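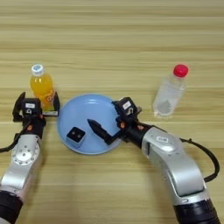

Reading time: under ten minutes

Table, Drinks and Tableware Inspection Checklist
Hesterwood, Room 34
Revision 2
Inspected November 12, 2020

Use this form for any shared table where people keep drinks or set out plates. Go through the sections in order. Mark each line OK, Fix, or N/A and write a comment if you mark Fix. A comment is welcome on an OK line too if there is something the next inspector should look for. The comments below are from the current inspection. Comments from July are kept only where the item is still open.

Section A. Tabletop

A1. Surface free of splinters and raised grain. Run a hand with the grain, then across it.
OK. Light wood, pale, with darker streaks in the grain. The streaks are in the wood and do not need to be reported as stains.

A2. Seams closed and level.
OK. Seams are faint. A fingernail passes over them without catching.

A3. Surface clean. No sticky areas, crumbs or rings.
Fix. One sticky spot by the wall side, size of a coin. Wiped during the inspection and came off with plain warm water. Add the wall side to the daily wipe, it gets missed.

A4. Finish intact.
OK. Slightly dull at the corners. Same as July. Brundis says the dull corners can wait until the whole top is refinished.

A5. Edges and corners sound.
OK.

A6. No tape, glue or marker left on the top.
OK.

Section B. Frame, legs and floor

B1. Table does not rock. Lean on each corner with one hand.
Fix. Slight rock at the corner nearest the door. The foot has a screw adjuster. Turned it down until the rock stopped, but the lock nut is missing and it will work loose again. Part requested from Brundis.

B2. Fasteners tight.
OK after tightening. One bolt under the long rail took a half turn.

B3. Underside free of gum, sharp staples and loose hardware.
OK. There was one old staple under the short end. Pulled.

B4. Feet have pads or caps.
OK. Pad on the door corner is worn thin but still covers the metal. Replace when the lock nut is fitted so the corner only has to be lifted once.

B5. Floor under and next to the table dry and clear.
OK at the time of inspection. The mat had a curled corner and was turned over. If it curls again it should be thrown out.

B6. Walkway to the door open.
Fix. A recycling bin had been pushed into it. Moved back to the wall. This was also written up in July. The bin needs a marked place on the floor, and the request for that is still open.

Section C. Bottled drinks

C1. All bottles standing upright.
OK. Orange drink on the left of the table, water on the right. Both upright.

C2. Caps on. Check that each cap is fully seated, not just resting on the neck.
OK. White cap with blue printing on the orange drink, red cap on the water. Hand check only. Do not open a sealed bottle to test it.

C3. Contents can be identified from the outside.
OK. The orange drink has a white label with orange markings around the lower part. The water bottle is clear plastic.

C4. Date readable and not passed.
OK. Turn the bottle to find the date, and turn it back so the label faces out. On some bottles the date is on the neck and easy to miss under the cap ring.

C5. No bulging, splits or leaks.
OK. Ridged plastic on water bottles can look dented in certain light. Press lightly before marking Fix.

C6. Bottles set back from the table edge by at least the width of a hand.
OK.

C7. Bottles spaced so one can be picked up without knocking another.
OK. The plate sits in the space between the two bottles, and each can be reached without passing over the other. Keep this layout.

C8. No bottles larger than 600 mL left out on the table. Larger ones go on the counter.
OK.

C9. Opened bottles marked with initials, or put away.
N/A. Nothing on the table that needed it. The shelf in the refrigerator is covered on its own form, see Section G.

Section D. Plates and dishes

D1. Plates whole. Check the rim for chips and the base for cracks.
OK. Round light blue plate, raised rim. Went around the rim with a thumb. No chips.

D2. Plates clean on both sides.
OK on top. Underside had a bit of dust and was wiped. Plates that stay out on a table should be washed even if they have not been used.

D3. Plates sit flat and do not spin or slide when touched.
OK. Checked on the bare wood. A folded cloth under a plate makes it slide and should not be used as a fix.

D4. Only food on food plates.
Fix. There is a small square item on the blue plate, black on top with light gray sides and two tiny round marks on the top face. Items like this should go on a tray or straight on the table. Plate to be washed with dish soap before anyone eats from it. If a plate is going to hold small items on a regular basis, take it out of the kitchen set for good and write NOT FOR FOOD on the bottom.

D5. Small loose objects kept away from where food is served.
Fix. Same item as D4. One entry on the repair list is enough.

D6. Plates not stacked higher than the width of a hand.
N/A.

D7. Chipped or cracked pieces removed from the cupboard.
OK. One bowl with a hairline crack was thrown away. Wrap broken pieces in newspaper before they go in the trash, and do not put them in the recycling.

Section E. Cords and electrical

E1. Cords not hanging where a sleeve or a chair could catch them.
OK. Keep any slack on the table side and off the edge. Check this line again each time the table is moved.

E2. Liquids kept clear of outlets and power strips.
OK. The nearest outlet is on the wall, above table height. No power strip under the table. Please keep it that way. In July there was one under there, right where a spill would run.

E3. Outlet covers whole, no cracks or scorch marks.
OK. The cover by the door has one screw that does not match the other. It holds.

E4. Overhead lights working.
Fix. One tube flickers when first switched on and settles in under a minute. Reported to Mernow. The room can stay in use in the meantime.

Section F. Spills and cleaning

F1. Paper towels within reach of the table.
Fix. Holder was empty. Refilled from the hall closet. Two rolls should be kept in the room.

F2. Spray bottle labeled with contents.
OK. Geraghty surface cleaner, original label. The unmarked bottle noted in July is gone.

F3. Cleaner stored away from drinks.
OK. Under the sink, door closed. Cleaner must not be put down on the table while drinks are out, even for a minute. Clear the drinks first, then spray, then wipe, then put the cleaner away and bring the drinks back.

F4. Cloths clean.
Fix. Gray cloth smelled sour. Sent to wash. Yellow cloths are for the table and gray ones are for the floor, and both were hanging on the same hook. A second hook is on the list.

F5. Juice spills on wood.
Not a pass or fail line, left here for reference. Blot first. Then wipe with warm water, along the grain. Dry with a second cloth. Sugary drinks leave a film that feels clean until it dries, so feel the spot again before you sign off.

F6. Wet floor sign available.
OK. Hall closet, behind the mop.

Section G. Related forms

G1. Refrigerator form filled in for this period.
OK.

G2. Chair form filled in for this period.
Fix. The sheet is there but the back page is blank. The back page has the seat and backrest lines and can't be skipped.

G3. First aid kit form.
OK. Kit is on the wall to the right of the sink. The adhesive bandages are running low but still above the line marked on the box.

Repair list from this inspection

D4 and D5. Move square item off the plate, wash the plate. Same day.
B1 and B4. Lock nut and foot pad, door corner. Brundis. Within 60 days. Until then, check the corner for rock each week and turn the adjuster down by hand if needed.
B6. Floor marking for the recycling bin. Carried over from July.
E4. Light tube. Mernow.
F4. Second cloth hook, marked for the floor cloths.
G2. Back page of the chair form.
A3. Add wall side to the daily wipe sheet. Sheet has been changed by hand; a clean copy should be printed.

Notes for the next inspector

Bring a flashlight. The underside of the table is hard to see from the door side, and the bolt in B2 is behind the rail.

Do Section A before Section C if you can, with the drinks moved to the counter. It was done the other way this time and the tabletop had to be gone over twice.

If you move a plate or a bottle during the check, put it back where it was unless the spot was the problem.

Lines marked OK after tightening or OK after wiping count as OK on the summary sheet, but leave the words in. They show which things keep coming back. The bolt in B2 has been tightened at both of the last inspections. If it is loose again, mark it Fix and ask Brundis for a lock washer.

The old version of this form had drinks and plates in one section. If you find a copy of it in the binder, take it out. Revision 2 is the only one in use at Hesterwood. The Mernow building has its own form with different line letters, and results from one should not be copied onto the other.

Completed forms go in the binder by the door, newest in front.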